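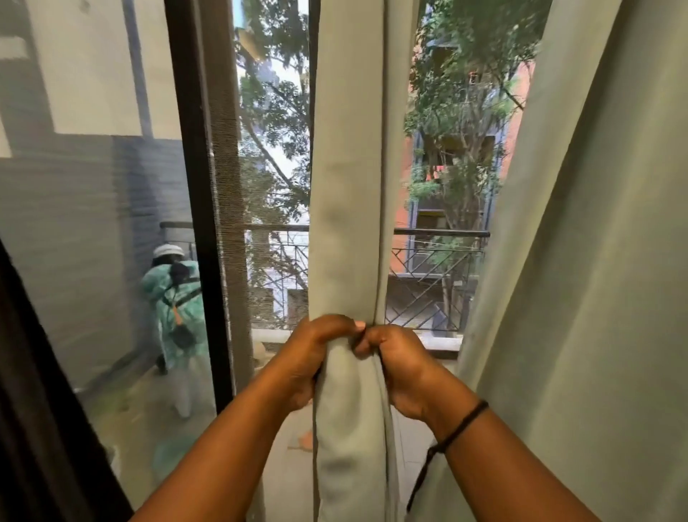

*Two hands gather a length of pale curtain fabric.*

**Salazar Theater to Host Retrospective of Films by Ilaria Leone**

January 7, 2026

The Salazar Theater will present a retrospective of the work of director Ilaria Leone throughout February, the theater announced. The program includes 8 feature films and 2 evenings of shorts, and will open with a restored print of "Flarnano," the family drama that first brought Leone to the attention of American audiences.

The series is presented in partnership with Gollivent, the distributor that holds the North American rights to most of Leone's films. Gollivent completed the restoration of "Flarnano" last fall, working from the original camera negative and a set of magnetic sound reels kept by the film's editor, Callum Chisholm. Earlier home video releases were made from a worn release print that lacked part of the second reel. The missing material, a long dinner conversation between the two sisters at the center of the story, has been returned to its place.

"Viewers who know the picture only from the old disc will find that the quarrel in the final act now has its proper cause," said Zinash Mekonnen, director of programming at the Salazar. "We are pleased to show the film as it was first released, in a room of the size it was made for."

The opening screening will be held in the main auditorium, which seats 372. Leone will attend and will take questions from the audience after the film, joined by Chisholm. Remaining programs will be shown in the same auditorium, with the exception of the shorts, which are scheduled for the upstairs screening room.

Also included is "Pedura," a courtroom story that Leone wrote with the playwright Reynaldo Evangelista. The film had a short theatrical run and has been difficult to see since its original distributor closed. The Salazar will screen a 35mm print on loan from a private collection. Evangelista has written a new essay on the making of the film for the printed program, in which he describes the decision to move most of the story out of the courtroom and into the corridor beside it. Of the scenes that were cut from his first draft, he writes that he misses only the bailiff's.

The two shorts programs cover Leone's student work and the films she made for regional television before her first feature. Several have not been shown in the United States. Those in Italian will carry new English subtitles prepared for the series.

Support for the retrospective was provided in part by a gift from the estate of a longtime Salazar subscriber. The gift also paid for repairs to the theater's second 35mm projector, allowing reel changes to be made without a break in the show. Head projectionist Reynaldo Lacson will oversee all film presentations. Digital titles will be shown from files supplied by Gollivent.

The printed program, limited to 800 copies, will be given to series pass holders first. Any copies left after the opening weekend will be placed on sale in the lobby. A digital version will not be offered.

Series passes are on sale now at the box office and through the theater's website. Tickets to single screenings will be released later this month. Subscribers may exchange one regular season ticket for admission to any film in the series except the opening night presentation. Student tickets will be sold at the door with valid identification, subject to availability.

A full schedule, with running times and content advisories, is posted in the theater lobby. Patrons who need assisted listening devices or wheelchair seating are asked to contact the box office before the day of the screening.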